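I bought the Rustell under-sink water filter in March, after three years of scraping limescale off the kettle with a teaspoon. Hemley sits on chalk, and the water tastes as though it would like you to know. The kit cost £78, came in a box that could have held a small dog, and promised to be fitted in 40 minutes by anyone with a spanner. I own a spanner.
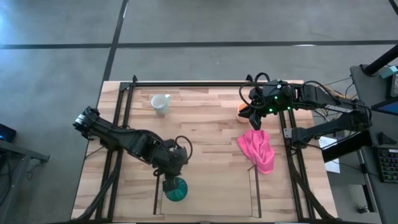

*Glenys Gronow*

## Fitting it

Allow an afternoon. The bracket, the housing and the cartridge are all decent, and the push-fit joints went home with a reassuring click. The trouble is the inlet hose, which is a hand's width too short for any cupboard that also contains a bin. I went to Gittins for an extension and was sold two, the first being the wrong thread.

The instructions are a single folded sheet with drawings in which the sink has no waste pipe. Lucky sink. Step four says "tighten fully", step six says "do not overtighten step four". My neighbour Gwawr Mathias, who has the dearer Vovov model, came round to hold the torch and mention twice that hers had been put in by a plumber.

## The water
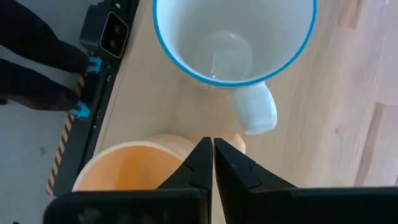 Taste is where the Rustell earns its place under the sink. The swimming-bath note has gone completely, and tea no longer grows a skin while you look for the biscuits. Flow is slower than the main tap but bearable. For the first week I ran a little into a white mug before filling anything bigger, and I'd recommend the same to anyone with a new cartridge: a splash of clear water at the bottom, like the one in the mug with the blue rim, is all you need to look for black specks of carbon. I had specks for two days, then none.

It's a filter and no softener, mind, so the kettle still furs up, only with less enthusiasm.

## Running costs

Cartridges are rated for 997 litres, a figure so precise I'd love to meet whoever stopped at it. Mine gave up its decent flow at 492, by the counter on the tap. Rustell's helpline suggested I might have "busy water".

**Three stars.** Four if your cupboard has no bin in it. I've ordered another cartridge and a longer hose.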